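Oct 8, 2026
Gripper swap on the right arm, Stenow blades vs. Revent pads

Carried over from the last entry: the Revent pads were slipping on anything with a smooth wall, and the wrist view was useless for the final approach because the pads hid most of what they were closing on. Shaimaa Ait Brahim suggested going back to the long Stenow blades, which have been on the shelf since February. Today was for mounting them and getting comparable numbers before we decide what to order.

Mounting

The adapter plate from the Revent set does not fit the Stenow body. Two of the holes line up, the other two are off by enough that a bolt won't start. Used the old plate. Torqued in a cross pattern, then checked again after the first homing cycle. One bolt had relaxed a little. Put a paint mark on all of them so we can see it if it happens again.

The blades are the used pair. Tips are worn but still parallel when closed. I held a feeler gauge between them at the tip and at the base and got the same reading, so I left them alone.

Controller

Caputo controller, same firmware as last time. Changed only the finger geometry and the payload. Close speed was left at the Revent setting for the first 159 cycles and then dropped, since the blades were hitting the stop hard enough to hear. After that, no faults for the rest of the run. Total for the day was 536 cycles, all right arm. Current limit stayed the same throughout.

One thing to fix: the controller writes a new log every 3,600 seconds and restarts the cycle number at zero. I merged the files by hand. Someone should add a running count before we do the left arm, or we will get the totals wrong.

Bin rim test

Approach from above, one finger inside the wall and one outside, close, lift, hold, set down. The Revent pads need more clearance between the wall and whatever is next to it. The blades go into a much narrower space. On straight sections of rim they hold well. On the corners they touch at one point and the bin swings. Pads are better there, no question.

Handle slots are still open. The blades should go through, but the base flares out wide and I have not checked how deep they get before the plate meets the wall. Measure first, then try it at low speed.

Wrist camera

Same camera and same bracket as with the pads. Exposure locked, otherwise the windows pull everything dark as soon as the wrist tips up. With the blades on, both fingers stay in view along with the gap between them, and there is enough left over to see the bins and the other arm.

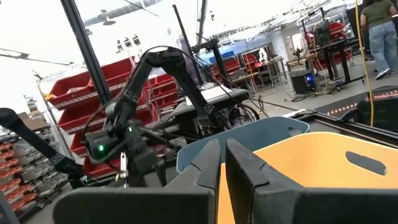

Left to do

– Repeat the rim test with the Revent pads at the lower close speed. Today's comparison isn't fair to them until that is done.
– Corner grasps: try the blades turned 45 degrees to the wall.
– Ask Evbridge for a price on a fresh pair of blades and on rubber sleeves for the tips.
– Running cycle count in the Caputo log.
– Check paint marks on the adapter bolts after the next 500 cycles.
– Old plate goes back in the Stenow box when we swap again, not in the drawer with the Revent parts.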